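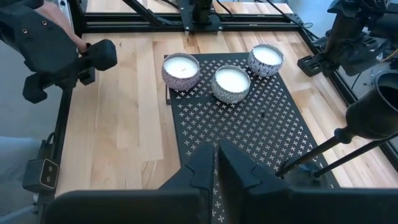
Three candle tins on the perforated sheet, grippers in close. Open day at Usus.

Got to Hulldale on Wednesday a bit after 9, badge, coffee, straight onto the lab floor. No slide deck, thank goodness. Wanted to see one thing: same two-arm table, different fingers, which ones would I buy.

Table first. Wood top, black extrusion all around, arms bolted to the frame and not to the wood. Liked that. You can swap the top and leave the arms alone. Asked about vibration going through the frame, was told it's fine below half speed. Above half speed, "depends".

They had 3 finger sets out for comparing. Bare hard jaws, a faceted set with a bit of give, and the Ljungberg pads which are the ones everybody had come to see. Tins are a nasty test. Round, stiff, easy to pinch off center and then it twists on you. Hard jaws need to be lined up dead on. The pads forgive more but you pay for it when you let go, they hang on to the part a moment too long. I'd still take the pads for mixed work.
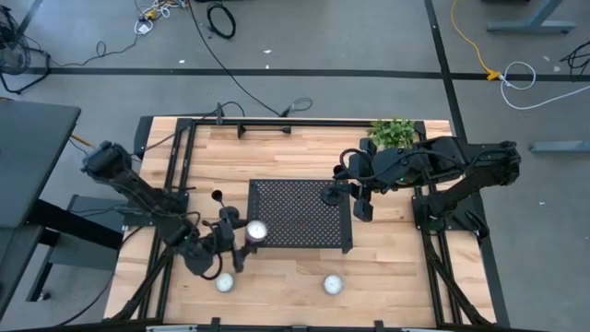
Both arms over the table, left gripper down by a white cup.

Cameras next. Wrist cams on both arms plus a view from higher up. My question was whether you can drop the overhead one and save the money. Their answer was no, and after watching the wrist picture for a while I agree. Once the fingers close they take up most of the view, and anything off to the side is a guess. Mount is a short stalk, 2 screws, wich is nice if you break as many as we do.

Soft stuff was the part I'd been waiting for.
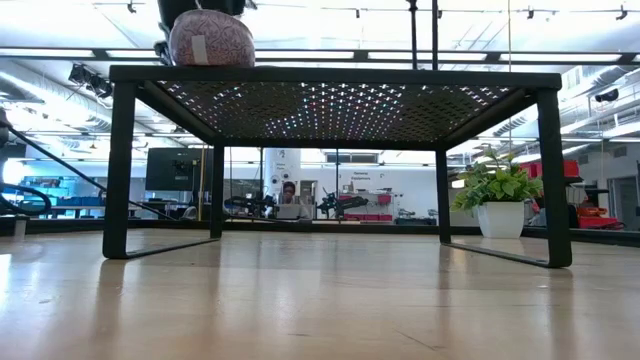 Softs are where the numbers split. Their log had 459 picks across all the sets and the hard jaws did worst on fabric by a long way. Grip too light and it slides out, too hard and you get a fold that throws off the place. No magic fix. Slower close, wider pads, approach from straight above. Same as we do at home, so good to hear.

Controllers, quick. Two on show. The one from their supplier in Asia is cheaper and the stop felt snappier to me, but the menus are a mess and the manual is thin. Other one costs more and just works. Had 5 minutes on each, so take that for what it's worth. 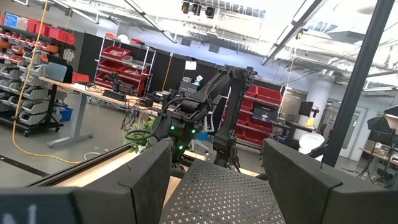
Cable routing still isnt solved anywhere I've been this year. Zip ties and hope. Ask about strain relief before you sign anything, and ask what a spare wrist cable costs.

Left before lunch to beat traffic. Ljungberg quote is on its way, will post the pad prices when I get them.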